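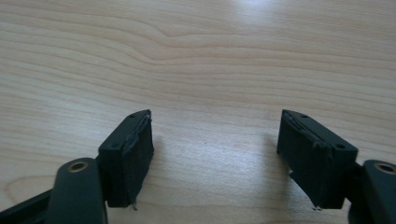
Figure 4. Wood grain and light glare on a pale tabletop.

4.2 What people see when they look at a table

We had not planned to give the tabletop a section of its own. When we began the household study in Oltstead, our interest was in tables as places where things get done, and the surface itself was meant to be a background matter, something to note on the intake sheet and then leave alone. The people we talked with had other ideas. Again and again, when we asked them to tell us about the table they used most, they put a hand flat on the wood and began with the grain, and it seemed only fair to follow them there.

Of the 603 households that returned the first questionnaire, almost 42 percent wrote something about the look of the wood in the open box at the end, where we had asked only for "anything else you would like us to know." Some of these notes were a word or two long (pale, stripy, nice and light) and some filled the box and went on up the margin. A good many spoke of a particular spot on the table, a bend or a swirl or a place where the lines seemed to bunch together, and gave it a name of the family's own. We read about rivers, hills, an ear, the coast of a lake where somebody had once spent July, and a great many eyes. Figure 4 has a bend of the kind most often called a river, where the lines rise, dip and then settle back into long even stripes on either side.

It is worth pausing over how these named spots were used, as the use surprised us more than the names did. In several homes the spot served as a sort of address. A child's cup went "by the hill," the mail went "past the river," and a visitor was told to sit "at the ear end" as though anyone would know which end that was. Earlier work on kitchen surfaces, including our own, treated position on the table as a question of edges and corners and of who sits where. We now think that account was too thin, at least for tables whose grain is bold enough to be read from a chair. On plain painted tables, which made up a small part of the sample, we found hardly any of this talk, and people fell back on corners and on each other.

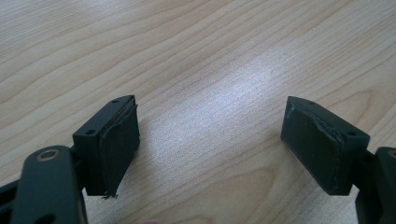
Light was the second thing people brought up, and they were rather less fond of it. We had put a single question about lamps and windows in the Pruvham version of the questionnaire and none at all in the Datel version, which we regret, for the answers we did get were long and full of feeling. People told us that the table was lovely in the morning and hard to look at by noon, or that they had bought it in a dim shop and only met its shine at home. A pale surface can give up a good deal of its pattern in this way: in the second view the long wavy lines and drawn-out loops are easy to follow toward the upper left and the right, while near the middle the light lays a whitish sheen over the wood and part of the grain is washed out. Our respondents described much the same thing in their own words, with "the white bit" the most common, and several said that they moved their reading or their sewing to one side of it without ever having thought about why.

The two topics meet in a way we had not expected. A spot that lay under the glare for much of the day was seldom named, however bold its pattern, and where such a spot did have a name it had usually been given by someone who used the table in the evening. We would like to say more about this than our notes allow. The visits were made at whatever hour suited the household, and we did not always write down the hour, so that a surface recorded as glossy in one home and soft in another may differ only in when we happened to call.

For coding, we followed the scheme set out by Altıntaş, with two changes. Grain and glare were given separate codes, and a remark that touched on both was entered under each. Remarks about scratches, rings and other wear were set aside for the next section, where they are taken up together with what people told us about cleaning.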